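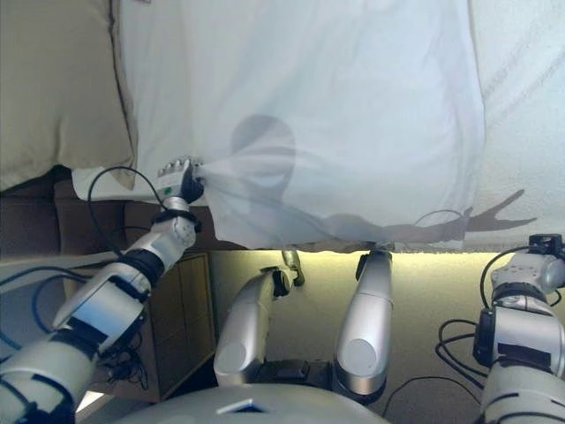

Presby Innkeepers' Group
Minutes of the summer meeting
July 15, 2019
By Brynhildur Hviid

The meeting was held in the breakfast room at Kinnunen House. Heiðrún Vigfúsdóttir chaired and Brynhildur Hviid took the minutes. There were 16 members present, and two had sent word that they could not come. The minutes of the February meeting were read and accepted with one correction: the road sign at the north turn belongs to the county, not the town, so the request for a new one has to go to the county road office. Heiðrún has the form.

Road work. The county has told us that the lower end of Presby Road will be closed to cars during the day while the culvert is replaced. Guests will need to come in by the mill bridge. The county will put up detour signs, but several members said that phone maps were still sending people to the closed end. Brynhildur will write one short set of directions that every house can send out with its booking notes. Members who have their own wording should get it to her by the end of the week. Delivery trucks are too tall for the covered part of the mill bridge and will have to come by the upper road. Each house is to call its own suppliers about this.

A member asked whether the county would pay for lost bookings. Heiðrún said she had asked and the answer was no.

Shared laundry order. The Lulline contract runs out at the end of the season. Lulline has offered to renew at the same price per bag if we keep sending more than 300 bags a year between us. We met that last year, mostly on the strength of the larger houses. Two of the smaller houses said they now wash at home and would like to drop out. There was a long discussion of whether the rest could still make the number. Kinnunen House said it would send its duvet covers out as well as its sheets, which should make up most of the gap.

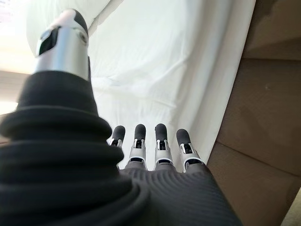
The pickup day also came up. The current pickup comes before checkout on the busiest day of the week, and the bags that miss it sit in people's hallways until the next run. Heiðrún will ask Lulline for an afternoon pickup. If they can't do it, the houses on the hill will take turns holding the late bags. Lost pillowcases were raised again. Members were reminded to mark theirs on the inside hem with laundry pen, as agreed last year. Marks on the outside have been coming back faded and some guests have remarked on them.

It was moved and seconded to renew with Lulline for one year on the terms offered. Passed, 11 in favor, the rest abstaining.

Newspaper listing. The Witness is putting out its fall visitor section again. A shared half page costs the same as it did last year. The ad rep wants the copy early this time. Members looked at last year's page and agreed that the type was too small and that the map should go. The phone number for one house was wrong for the whole run, and the owner asked that everybody check their own line before it goes in this time. Brynhildur will pass a proof around.

There was some disagreement about listing prices. Those in favor said people call and ask anyway. Those against said their fall rates change from week to week and a printed rate causes arguments at the door. It was left that the page will carry no prices and each house will give its website or phone number. 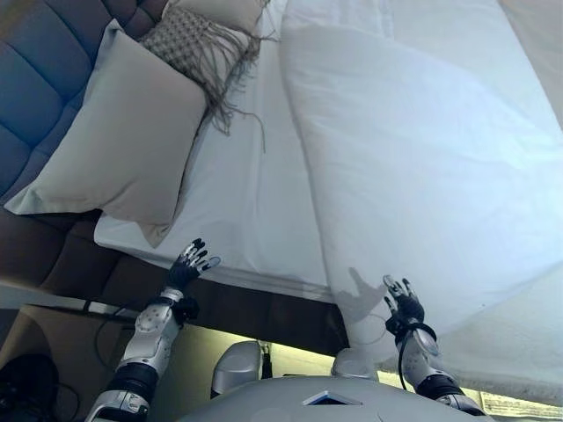 Cancellation terms. Most houses now ask for seven days' notice, and a few still ask for two. Guests who are turned down at one house for a refund tend to bring up the house next door. Heiðrún suggested that everyone use seven days during the leaf season and do as they please the rest of the year. This was talked over and nobody objected, but the houses with two days' notice wanted time to look at bookings they have already taken. Anything booked before the change will keep its old terms. It will come to a vote at the next meeting.

Referrals. The overflow phone list is out of date. One number on it rings at a house that was sold in the spring. Please send changes to Brynhildur. Members were asked to call ahead before sending guests over, even late in the evening, and to say whether there is a dog.

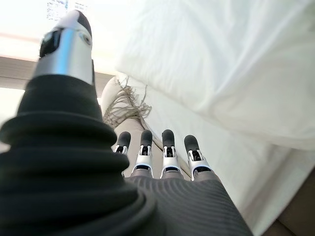 OTHER BUSINESS

The footpath behind the church is overgrown past the second gate. The owner of the field is willing to have it cut but wants it done after the hay is in. Three members offered to help.

Recycling bins for glass are full by the middle of the week. The town will be asked for a second pickup through October.

A member has two folding luggage racks to give away. See Heiðrún.

The coffee urn is still at the grange hall and needs to be collected before their supper.

The next meeting will be at the upper Presby Road house after the leaf season rates are set. Members will be told the date by phone. The meeting closed after the luggage racks were claimed.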